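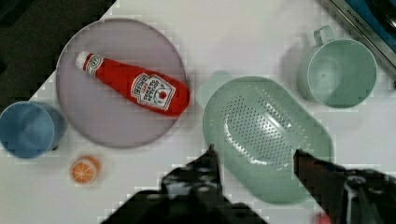 The toy kitchen is coming back to the Tullstead Family Center, and it has been given a whole new set of dishes to go with it! After most of a year without a pretend-cooking corner, children will be able to stir, pour, serve and (let's be fair) throw the occasional orange slice again starting this November. The new collection is laid out on the white tables in the activity room, and it is a cheerful sight. There is a soft red ketchup bottle that has already made itself at home on a big plate, a blue cup, a round of toy citrus, and the piece everybody at the center seems to be talking about, a mint-green colander with a rounded tab for a handle.

The old kitchen was packed away when the activity room got its new heating, and by the time the boxes were opened again a good part of what was in them was past saving. Play food had split, two of the pans had lost their handles, and the little kettle had disappeared completely. The center put out a call for help in its newsletter and families came through in a big way. Small donations, a bake sale and a coin jar at the front desk brought in $538, which is more than anyone had planned on for a set of pretend dishes.

Of that, $197 has gone to tableware and food. The rest will pay for a new play stove and sink from Rommont, a low shelf, and a washable mat for the floor underneath.

Picking the dishes took longer than you might think. Staff wanted things that look like what children see at home, in colors that are easy to name, and they wanted pieces big enough for small hands. They also asked for real kitchen shapes where possible. That is how the colander won its place. A plain bowl would have been cheaper, but a bowl doesn't have holes in it, and holes are wonderful. 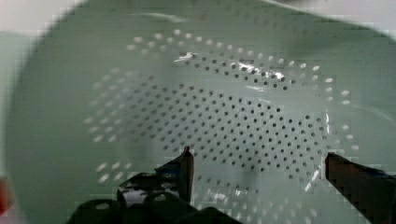 Photo: Tullstead Family Center

Anyone who has handed a colander to a three-year-old knows how it goes. They look through it. They poke at it. They put it on their head. They pour dry pasta in and wait for something to happen, then pour in rice and find out. This one has small round holes in neat rows across an oval patch in the bottom, and it's a lovely soft green all over. It is going to be a hat by the end of the first morning, and the center is perfectly fine with that.

It has a more serious side as well. The Monday play group plans to use it for sorting and straining, first with dry things in a tray and later on at the water table when the weather is warm enough to have the doors open. Which things stay in? Which ones drop through? What happens if you go faster? Older children can make a guess before they try it, and the little ones can just enjoy the noise.

The plates and cups have jobs too. Setting a table is one of the first games children play together without much help from grown-ups, and it gets them matching, sharing and taking turns with hardly any fuss. The set has a few different colors so that a child can ask for the green plate or the blue cup and get the right one from a friend across the table. Black cups are part of the mix, and the center expects those to be used for very strong coffee. 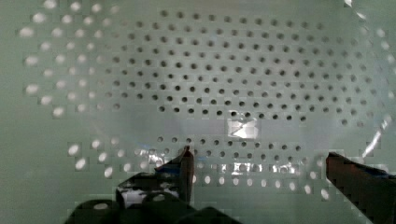 Families who would like to bring something along are welcome to. The center is looking for clean, unbroken play food (vegetables especially - there is never enough pretend broccoli), wooden spoons, cloth napkins and aprons in children's sizes. Empty food boxes are also very welcome, as long as they are dry and flattened. Please don't bring glass, anything with batteries, or pieces small enough to fit inside a cardboard toilet roll. Donations can be left in the bin by the front desk any time the building is open.

Storage was a sore point with the old kitchen, and there is good news on that front as well. Local shop Akbari has offered a set of stacking crates, and each one will have a picture label on the front so that children who don't read yet can help put things away. Plates in one, cups in another, food in a third. The colander will hang from a hook on the side of the shelf, where everyone can see it and argue about whose turn it is.

The center's toy lending shelf, run with the Gridico playground project, will have its own share of the fun. The shelf now holds about 600 items, from puzzles to push-along trucks, and 3 small kitchen bags are being added to it this fall. Each bag will have a plate, a cup, some play food and a card with a few game ideas on it, and can be borrowed for two weeks at a time. Lending is free for families who have signed up at the desk. If a piece goes missing under the couch, just let the staff know when you bring the bag back.

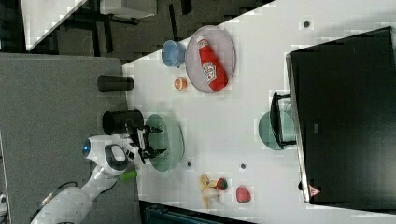 Opening morning

The new kitchen corner opens on a Monday in November, with doors at 9:30 a.m. and play until noon. Drop-in is free and there is no need to book. Children under five need to have a grown-up with them, and older brothers and sisters are welcome if school is out. There will be coffee and fruit for the adults - real fruit - and the play group leaders will be around to show how the straining tray works.

The activity room is on the ground floor, to the right of the main entrance. Strollers can be parked in the hallway. After opening morning, the kitchen will be out during all regular play sessions, and the lending bags can be picked up from the following week.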